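Setting Up Your Cutlery Caddy: Section 3 of the Grondness Kitchen Guide

Okay, so you've finished the sink corner and now you're looking at a pile of spoons and chopsticks with nowhere to live. I love this part! It's quick, and you get to use the kitchen table as your workbench. I wrote this section after setting up caddies in my own kitchen, my sister's, and the one Lev Moroz shares with three roommates, so if I sound a little opinionated, that's why.

You'll need your caddy, your cutlery, a dish towel, a bottle brush, and 40 minutes if you're doing a full family set. A small set goes a lot faster.

Before you start

Clear a spot on the table big enough to spread things out. Check the caddy for drainage holes (front, back or bottom, any of them will do) and poke a toothpick through each one. Little plugs of leftover plastic love to hide in there, and they'll hold water like you wouldn't believe.

CAUTION: If your caddy has a paper label on the front, peel it before you wash it. Warm it with a hair dryer on low, pull slowly, and rub off the sticky stuff with a drop of cooking oil. Don't scrape with a knife. I did, and my first Pilla caddy still has the scars.

Setting up

1. Wash the caddy in warm soapy water, get the bottle brush right down into the bottom, and turn it upside down on the towel until it's dry.

2. Lay your cutlery out on the table and sort it by what it's made of. Metal goes with metal, wood with wood, and plastic gets its own little group. I know most people sort by spoons and forks first (Aaliyah Simard and I have gone back and forth on this for ages) but wood dries so much slower than everything else that I like to know where all of it is from the start.

3. Pick up each piece and look at it. Spoons are the sneaky ones, so hold them by the handle and tilt the bowl toward the light to check for rice starch and dried soap.
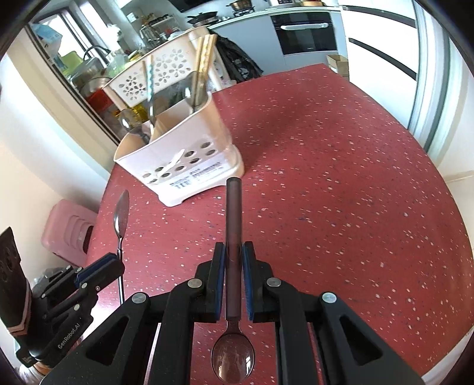

Plastic spoons need an extra look at the neck, where the handle meets the bowl. If you feel a rough line there with your thumb, that's a crack getting started, and the spoon should go. I keep one long-handled spoon just for soup and I check it every time I redo the caddy, which in my house means once in April and then whenever I get annoyed.

4. Put the heaviest metal pieces in first, toward the back. A light caddy with everything crammed up front will tip the minute you reach for a fork.

5. Add the rest of the metal, bowls and tines up, handles down. You'll be able to spot what you want without digging around. If you have sharp knives, they do NOT go in here! Give them a block or a drawer.

NOTE: If you have small kids, flip the forks so the tines point down. Matěj Havlíček does this at his place and says he's used to it now. I keep grabbing the wrong thing when I visit.

6. Chopsticks go in last. Match them up in pairs before they go in, because hunting for a partner at dinner time is no fun at all. Stand them with the eating ends up and give them a bit of breathing room. Patterned ones are the easiest to match, and I'd wipe the decorated part with a soft cloth and skip the scrubber, as the print can wear off.
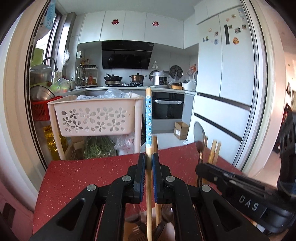
7. Set the filled caddy in its spot near the sink, close enough that you can drop things in straight from rinsing. Slide a folded towel or a shallow tray underneath to catch drips.

8. Give it a gentle nudge. If it wobbles, move a few heavy spoons toward the middle and try again.

Keeping it nice

Empty the whole thing every couple of weeks and wash it like you did in step 1. Wooden pieces that smell musty should air out on a towel overnight, and if the smell is still there in the morning, toss them. The drip tray needs a rinse more often than you'd think.

Next up is Section 4, pots and lids.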